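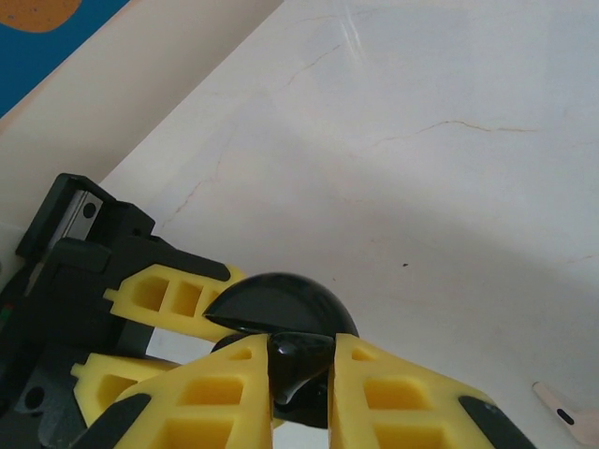
One reader in Dristby writes that her loft was insulated eleven years ago, that the upstairs rooms are still cold by September, and that she would like to know whether a second layer is worth the expense before the roof is repaired.

The Drumetti advice desk recommends that the roof be repaired first. Insulation laid beneath a leaking roof must often be taken up again, and the cost is then met twice. Once the repair has been signed off, the depth of the existing layer should be measured in several places, including the corners and the area behind the water tank.

Members may book a loft survey through the desk at a charge of £60. The fee is deducted from the final bill if the work is placed with Giraldo or Petatero, the two firms on the approved list. In the last financial year the desk received 1116 enquiries on heating and insulation, of which 451 led to a survey.

Members are reminded that gaps at the eaves must be left clear — blocked eaves are a frequent cause of damp in older roofs. Loft hatches should also be fitted with a draught strip, a small job that most householders can carry out themselves.

Survey bookings for the summer opened on May 5, 2021. Requests should be made in writing and should state the age of the property.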